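The Case for the Slotted Basket

By Zoi Gavalas

Open-topped plastic baskets are among the cheapest items in any workroom, and they are usually bought without much thought. A basket that is too deep hides its contents. One that is too wide takes up the bench space it was supposed to free.

Tibor Boros runs a small parts store at Millum and has used baskets for sorting since March. His shelves hold 512 separate items, most of them small enough to lose under a sheet of paper. He began with solid-walled tubs and replaced them within weeks. Dust settled in the bottom, and the tubs had to be emptied completely before they could be wiped out.

Slotted walls deal with part of that problem. Fine debris can be shaken or blown out through the openings, and a person standing to one side can tell whether a basket is full. The penalty is that anything thinner than the slot will work its way through. Boros keeps washers and short pins in lidded boxes for this reason and puts only larger pieces in baskets.

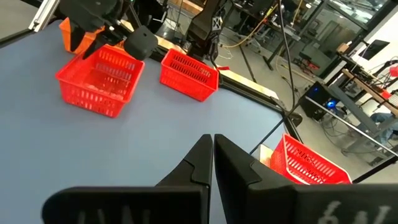
Size is the next decision. Mixed sizes are more useful on a table than a matched set. A large basket takes the unsorted load and should sit closest to the hand. A smaller one, set farther back, receives whatever has been picked out. If a third is needed, it can go beside the table at a lower level, where it takes up none of the working surface.

Color matters less than suppliers suggest, but it does have a use. Red stands out against a blue or gray surface, so a basket left in the wrong place is noticed quickly. Ludivine Rey, who plans storage layouts for Nondell, advises one color per work area and a tag on every basket that leaves it. Her tags are small and fixed near a corner, clear of the rim — a tag hung over the opening gets torn off.

A raised strip along the far edge of the table is worth fitting as well. It stops a basket from being pushed over the back during a busy spell. Rey uses plain wood, screwed from below.

Cleaning is simple if it is regular. Boros empties each basket, knocks it upside down over a bin, and brushes the slots from the outside in. A full wash in warm water and dish soap follows every 13 weeks. Baskets with cracked slots are thrown out, as the broken edges catch on gloves. He keeps up to 50 spares, nested in stacks beneath the shelving.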